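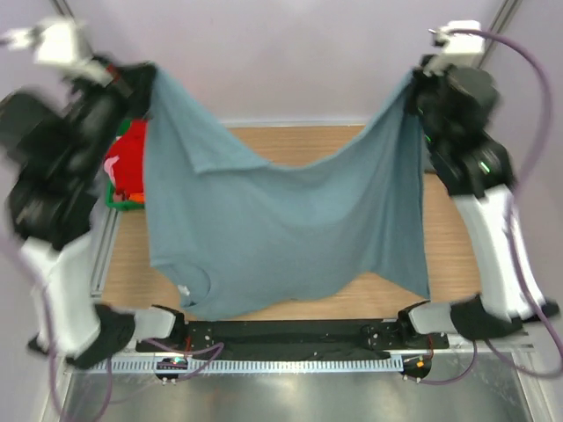

Shrinkage and Color Loss in Cotton Jersey Under Household Washing

Final project report, Textile Science II
Submitted Wed 16 December

1. Background

Cotton jersey is a weft knit. The loops are pulled out of their relaxed shape during knitting and finishing, and the fabric keeps some of that strain until it is first soaked. Most of the shrinkage a buyer notices comes from the loops returning to a shorter, wider form. Fiber swelling adds to it. Tumbling adds more, as the fabric is free to move while it loses water.

The Herthorpe student laundry runs its machines on a fixed warm program. Residents had complained that shirts came back shorter, and the project began as an attempt to find out whether the washer or the dryer was responsible. Color loss was added in July, after the first trial pieces were already cut.

2. Materials

Two fabrics were bought from the Naylor remnant store. Both were sold as single jersey, all cotton, dyed in the piece. Fabric A was sold under the mill name Rutska and had a compacted finish according to the roll ticket. Fabric B carried no finish information. A total of 101 specimens was cut, each marked with three pairs of stitched reference points in the length direction and three in the width. Ink marks were tried first and dropped — they faded before the third wash.

3. Method

Specimens were divided among three drying treatments: flat, line, and tumble. All were washed together with ballast sheets of plain cotton. Detergent was a powder without brightener. After drying, each piece was left on a mesh rack overnight before measuring. Distances were read with a steel rule by the same person each time.

Each specimen went through 5 cycles. Over the whole project 2,767 readings were recorded, of which 669 were repeat readings taken to check the rule and the operator.

Color was graded by eye against a gray scale in the Flultholm light booth. No spectrophotometer was available.

4. Results

Length shrinkage was larger than width shrinkage in every group. In Fabric B most of the change appeared in the first cycle, and tumble-dried pieces continued to shorten through the last one. Flat-dried pieces of Fabric A changed very little after the second cycle. Some line-dried pieces grew slightly in length, probably from the weight of water in the hanging fabric.

Color loss did not differ between drying treatments by an amount that could be graded reliably. Fabric B lost more color than Fabric A.

5. Limits

Edge curl made the outer reference pairs hard to read, and those readings have a wider spread. The washer temperature was taken from the panel and was not measured. Wash and dry effects were not fully separated, as no group was soaked without agitation. A soak-only group should be included if the work is repeated.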